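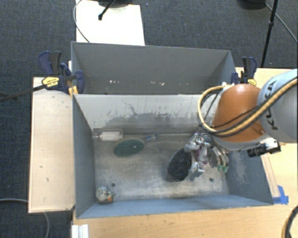
Flamano picking cell

Bin picking for returns desks and small packing rooms

Hello, and thanks for landing on our page! I'm Hervé Fleury and I look after the Flamano at Joltex. I spent a good few years on a packing bench before I came over to this side, so I'll try to tell you what it's like to work next to one, and the specification sheet can look after itself.

The Flamano is a picking cell for mixed goods. You give it a bin of odds and ends (packets, small pots, round things, flat things, whatever came back in the post that morning) and it lifts them out one at a time and passes them on. Most picking kit uses a suction cup, and for cardboard boxes I'd still tell you to buy one of those. Our cell uses a hand with several fingers, and it does best with the awkward shapes that a cup keeps dropping.

What you get

The arm, the hand and its controller
A camera on the arm and the bracket for it
Two open bins and the clamps to hold them
The foot pedal (more on that in a minute)
Two days with one of us on site

Tables aren't included. Any solid bench will do as long as it doesn't wobble, and we'll check yours before we quote.

What it changes on the floor

Our first long trial was at Åberg, who handle returns for a handful of mail order shops. They had four people emptying bins by hand, all day, bending and reaching. We put the cell in during July and I sat with the team for most of the first week, drinking far too much of their coffee.

The lifting went to the cell quite quickly. The deciding stayed with the people - is this scuffed, is it missing a lid, can it be sold again? They told me the job got quieter on the back and busier in the head, and a couple of them weren't sure at first that they liked the swap. One asked to go back to the post room, and did. The other three now take turns at the screen, and they've got very quick at spotting when the hand has gone for something in a silly way.

Sverre Moen runs that shift and he asked us for the pedal. He wanted anyone on the bench to be able to pause the arm without taking their gloves off or hunting for a button. It was a fair point and it's now on every cell we sell.

Please talk to your people before you order! The sites where it went badly were the ones where the crate turned up and the staff hadn't heard a word about it. We're happy to come and do a talk, with plenty of time for cross questions.

The practical bits

Heaviest item: 1000 g
Longest item: 157 mm
Set-up time for a new bin size: 35 minutes
Trial hire: 90 days, and you can send it back

It's slow with thin flat things like cards and sachets, and I'd keep those on a separate line. Worn bins are fine, scratches don't bother it, but do clamp them down properly, as a bin that creeps across the bench will give you a very annoying afternoon.

Spare fingertips come from our store in Jergate and you can change them yourself with the little key in the lid of the toolbox. Don't lose the key. I've lost three.

Prices and hire terms last updated 31 Oct 2023. Ring or write and ask for Hervé, and have a rough list of what goes through your bins to hand when you do.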